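# Chapter 4: Waste Begins in the Room

Most books on household waste start at the curb, with the truck and the bins. We start earlier, at the small table where someone ate a snack and left what remained. By the time a bag reaches the street, most of the decisions that matter have already been made, usually without much thought.

Chapter 3 followed a bag of kitchen trash from a home in Wellitbridge to the transfer station at Tornesport. This chapter looks at the other rooms. Bedrooms, studies, and rooms that serve as both produce less waste than kitchens, but what they produce is more mixed. Food scraps, paper, and packaging end up side by side on one surface, and they tend to leave it in one handful.

Dilwyn Dafis kept a record of this in the Feyisa housing survey. Residents of 13 apartments set aside everything they threw out from their bedrooms over 15 days, for a total of 2,053 items. Packaging made up the largest group. Food scraps came second, and used tissues third. Dafis noted that residents who sorted carefully in the kitchen often did no sorting at all in the bedroom, where there was one small bin or none.

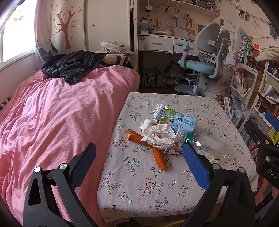

A mixed pile is easiest to handle before it is moved. Once a tissue has been pressed against a piece of carrot inside a bag, or the last of a drink has run over both, the parts are harder to separate. For this reason the chapter treats clearing a table as a task with an order to it:

1. Pick out food scraps, such as raw vegetable ends, for the compost container.
2. Put used tissues in the general trash. They do not go with clean paper, even when they look clean.
3. Empty bottles and drink cartons over a sink, then sort them by local rules.
4. Gather small wrappers last – they are light and easily dropped on the way.

Cartons need a note of their own. A drink carton is usually made of paperboard bonded to thin layers of plastic, and sometimes aluminum. Some towns collect cartons with paper, some with plastic bottles, and some do not collect them at all. Tokgate changed its rule twice while this book was being written. Plastic bottles are simpler, although towns differ on whether the cap stays on.

Soft surfaces add a further problem. A cloth table cover holds crumbs and soaks up spills, and a table placed next to a bed passes both along to the bedding. Section 4.3 deals with cloth, and Section 4.4 with where to put a second bin in a small room.

## Terms used in this chapter

**Mixed waste:** items of more than one type, discarded together.

**Composite packaging:** packaging made of two or more bonded materials.

**Point of discard:** the place where an item is first put down as waste.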